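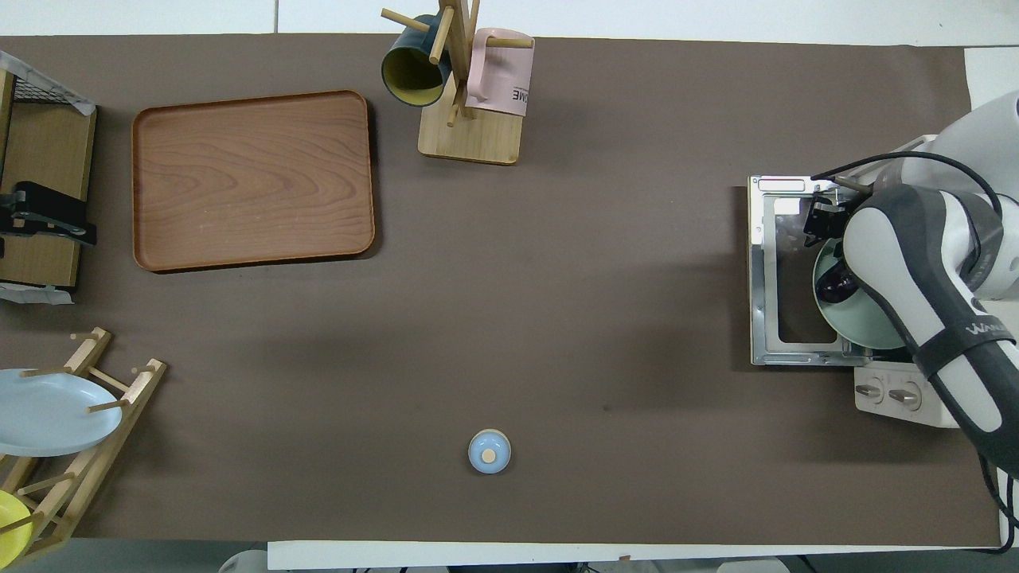

Wooden tray and mug tree.

About Rorkdale Crockery Hire

We lend people plates. There is more to the business than that, and the rest of this page will try to make it sound like a good deal more, but if you are in a hurry you have now read the important part.

Rorkdale began 37 years ago with a wedding for which far too many plates were bought. They sat in a spare bedroom in Brestuvby until a neighbour asked to borrow them, then a cousin of the neighbour, then a cricket club with a poor record on returning things. Charging money seemed the polite way to slow everybody down. It had the opposite effect and we have been in business ever since.

The spare bedroom gave way to a garage, and the garage to the old seed store on Warrier Lane, where we still are. The roof is sound these days. The heating is described in the lease as "available". If you come to collect in winter, keep your coat on and don't be offended if we do the same.

What we hire out

Plates, bowls, cups, saucers, mugs, jugs, trays, cutlery and glasses, in whatever numbers you need. We also have one very large soup tureen, which goes out mostly to people who have seen it and can't stop thinking about it. It weighs the same as a toddler and is less keen on being carried.

Our everyday range is plain white and goes with everything. For something a bit more dressed up there is Pultitz, our name for the set with the narrow blue rim. It is popular for christenings, and for funerals where the deceased had opinions.

The smallest order we take is for 20 people. Below that you are having friends round, and we would suggest asking them to bring a fork.

How it works

You tell us what you are feeding people and how many of them have said yes. We add a few spares, because some of the ones who said no will turn up. We deliver the day before and collect the day after, and we will carry everything as far as the kitchen, though stairs cost extra once we have seen them.

Please scrape the plates. You don't have to wash them, as we will wash them again whatever you do, and a second-hand sponge helps no one. Put them back in the crates the way they came out. If you can't remember how they came out, there is a drawing inside each lid, done by someone who was plainly in a bad mood at the time, but it is accurate.
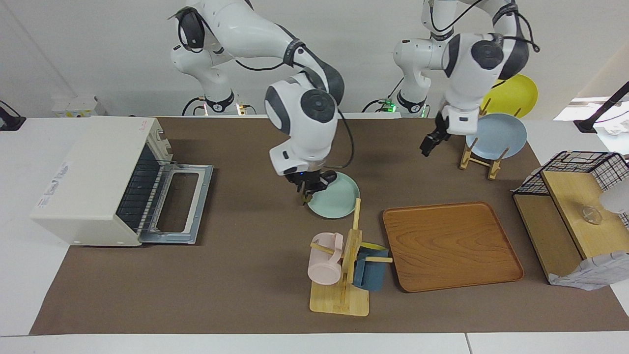
A customer in Brestuvby has asked us to mention that the drawings are upside down when the lid is open, and that she packed her daughter's entire engagement party by standing on the wrong side of the crate. She also thinks we should charge less for teaspoons, given how many of them she is sure she returned. We have turned the drawings round. The teaspoons are still under discussion.

Breakages

Things get broken. We allow for it in the price and won't make a fuss over the odd saucer. Past that we charge what it costs us to replace the piece, and we will send you a list. Please keep the bits if you can. We are not going to glue them, we just like to know they aren't in the lawn.

Missing items are another matter. In our experience serving spoons are never stolen, they simply go home with the trifle. Have a look in your sister's kitchen before you ring us.

Who we are

A family firm, in that most of us are related and the others have been shouted at as if they were. Whoever answers the phone can usually answer the question too. We have 3 vans, one of which is reliable, and we try to send that one to weddings.

We cover Brestuvby and the villages around it. We will go further for a big order or a good lunch.

This year

Plenty of you have moved your parties, some of them more than once. Deposits move with you at no charge, and if you would prefer the money back, just say. The diary for July is mostly crossings-out. We are using the time to sort the cutlery, a job last finished under a previous generation, and the largest lot of matching dessert forks found so far is 70.

Finding us

Rorkdale Crockery Hire, The Old Seed Store, Warrier Lane, Brestuvby. Go past the bus shelter and turn in at the green gate. If you reach the river you have gone too far, and the lane is too narrow to turn a car, so we apologise in advance for the reversing.

Page last updated 28 May 2020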